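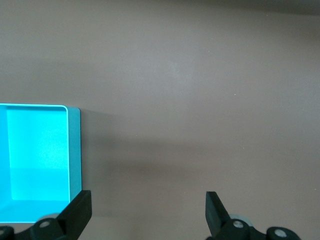 Search the archive Search

From: Juwita Ismail
To: prumenari-users
Date: 19 September 2021
Subject: Re: Clevholm 2 tablets and the January patch level

> I have a Clevholm 2 that has been sitting on the January patch
> level all year. The updater says "Your device is up to date".
> The Lisside with the same chip got a new build last month.
> Is the Clevholm dropped, or is my updater broken? I have 3 GB
> free on the data partition, in case that matters.

Your updater is fine. The Clevholm 2 was not dropped, but it was moved from the monthly branch to the maintenance branch, and the server reports "up to date" for any device whose branch has no newer build. I agree that the wording is misleading. There is an open ticket for it, number 167.

The move was made when the vendor stopped shipping new modem firmware. The Lisside uses the same chip but a different modem package, and that one is still being refreshed. The two tablets can no longer share a build, so they now follow separate schedules.

For the maintenance branch the rule is one build every 90 days, provided that someone with the hardware has tested it. The second part is where the Clevholm got stuck. The build itself has been on the staging server for 29 days. It boots, Wi-Fi and audio work, and encryption survives the upgrade on my unit. I can't test mobile data, as mine is the Wi-Fi model.

If you have the LTE model and want to try it:

1. Back up. The downgrade path wipes the data partition.
2. Charge to at least half.
3. In the updater, open Settings, then Channel, and pick Staging.
4. Check for updates. The download is over 3000 MB, as it is a full image, so with 3 GB free you will need to clear some space first.
5. After the reboot, leave the tablet alone until the app optimization notice goes away.

Please report the modem version from the About screen, whether data comes back after airplane mode, and whether the SIM PIN prompt shows up on a cold boot. The last one failed on the previous staging build – the prompt was drawn behind the lock screen.

Halim users should not try this image. The Halim has a different partition layout and the installer will refuse it, but the error text does not say why.

I will move the build to the maintenance channel once two LTE reports are in.

Juwita

This site uses cookies to keep you signed in to the list archive. Accept Settings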